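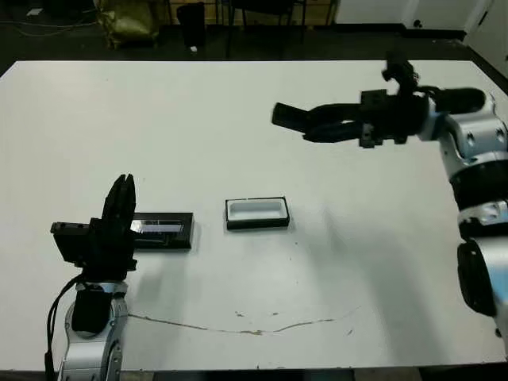 Figure 1. A large white table.

Who Gets the Big Table? Use of Shared Study Tables in the Pakulo Building
Final project report, Information and Workplace Studies
Mitsuko Hosoda and Paraschiva Jitaru
Tuesday, May 18, 2021

Summary

We looked at how the shared tables in the Pakulo Building are booked and used. We read one term of booking records, sat in on both study floors at different times of day, and talked to students and to the front desk. Our main finding is that the large tables are booked far more often than they are needed for group work. Many of these bookings are made by one person who wants room to spread out. We suggest shorter booking blocks for large tables, a clearer booking form and some better single desks near the windows.

1. Background

The Pakulo Building opened its study floors to all programs two years before we started. Before that, each program had its own room and its own rules. The design students had wide tables and left their work out overnight. The business students had small round ones and complained about them. When the rooms were joined, the furniture was moved around but no one wrote down why each piece went where it did. The desk still gets questions that go back to the old arrangement, such as whether the second floor is "for design only". It is not.

Bookings are made through a web form called Conetent. The form asks for a name, a student number, a table size and a time block of two hours. It does not ask how many people are coming. You can leave the purpose line blank, and most people do.

We picked this topic after trying to book a large table for a group assignment in another course and failing for a week. We mention this because it may have coloured how we saw things at the start.

2. Questions

We wanted to answer two questions. Are the large tables being used by groups? If they are not, what are people using them for, and would something else do the job?

3. Method

The front desk gave us the Conetent records for the term with names and student numbers taken out. There were 1584 bookings in the file. We sorted them by table size, day and time block. The sorting was done in a spreadsheet and each of us checked the other's work. We found some double entries from one week in February when the form was down and the desk entered bookings by hand. Those were removed before we got the file total given here.

For the observation part, we each sat on one floor with a printed floor plan and marked who was at each large table: one person, a pair, or a group of three or more. We did not write down anything about who the people were. We did this in the morning, after lunch and in the evening. We had planned to cover weekends as well but the building hours changed partway through the term, so weekends are left out.

The interviews were short. We asked people leaving a large table if they had a few minutes to talk. We took notes by hand and did not record anyone.

4. Results

4.1 Bookings

Of the bookings in the file, 707 were for large tables. That is a bit under half, although large tables make up a much smaller share of the furniture. Afternoon blocks filled first. The early morning block was the easiest to get on every weekday. Bookings for large tables rose before the midterm period and again near the end of term. Small table bookings stayed fairly flat.

Back-to-back bookings were common. Because names were removed, we could not tell whether the same person was booking the next block. The desk staff told us that this happens often and that the form does nothing to stop it.

4.2 Observation

On both floors, we often saw one person at a large table. This was most common in the evening. Groups were more common after lunch. Pairs were spread through the day, and they usually sat on the same side or across one corner, leaving the rest of the table for bags and coats.

Empty booked tables were also a problem. A card on the table shows that it is reserved, and other students will not sit down there even when the person is very late. We saw people circle the floor, read the cards and leave.

4.3 Interviews

The people we spoke to who were working alone gave similar reasons. They had a laptop and paper notes and could not fit both on a single desk. One student said the single desks on the first floor wobble. Another said she likes to face the room. A drafting student said that he had tried a small table and his sheets hung off both sides.

Students in groups mostly said that they wanted the large tables but had given up on the form and now met at Dreso, the café across the street. They did not mind this except when it was busy or when they needed a power outlet.

5. Discussion

The records alone would suggest that the building needs more large tables. After watching the floors, we do not think so. People book by surface area because table size is the only thing the form lets them choose. A wider single desk would suit many of them.

We also think the two-hour block is too long for someone who only needs to lay out notes, and too short for some groups. We could not agree on the best length. Mitsuko favours one-hour blocks that can be extended at the desk. Paraschiva would keep the present block but release the table after fifteen minutes if the person has not shown up.

6. Recommendations

Add a required question about group size to the Conetent form.
Release a reserved table if it is not claimed.
Replace the wobbling single desks on the first floor with wider ones. We asked the supplier Mac Giolla for a price, and a first batch would fit inside the $2000 set aside for small furniture repairs this year.
Put up a sign saying that both floors are open to all programs.

7. Limits

We covered one term and no weekends. Our interviews were with people who were already in the building, so we missed anyone who has stopped coming. We also did not measure noise, which several people brought up without being asked.

Appendix A: Blank floor plans
Appendix B: Interview questions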